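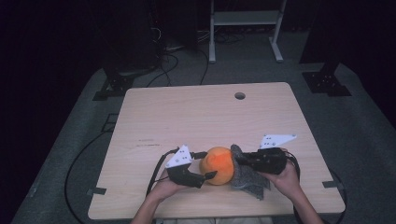 A table at the Fullbridge open day, 5 November 2024.

The leaflet promised 200 jobs and a "creative quarter" in the old Fullbridge works. I went along with my neighbour to see how far they had got since July.

Not very, is my view. Two floors are let, the lift is out, and the café run by Gultirano had sold out of soup before one. Cillian Dolan, who led our tour, was pleasant but vague on rents – I asked twice.
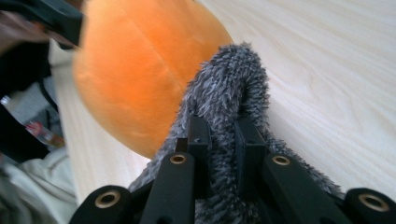
Orange plush and grey fabric on one of the tables.

Jakab, the developer, says 13 more units will open by spring. I would like to see a lease or two first. Parking is £2 an hour, and the bus stops at the wrong end of the site.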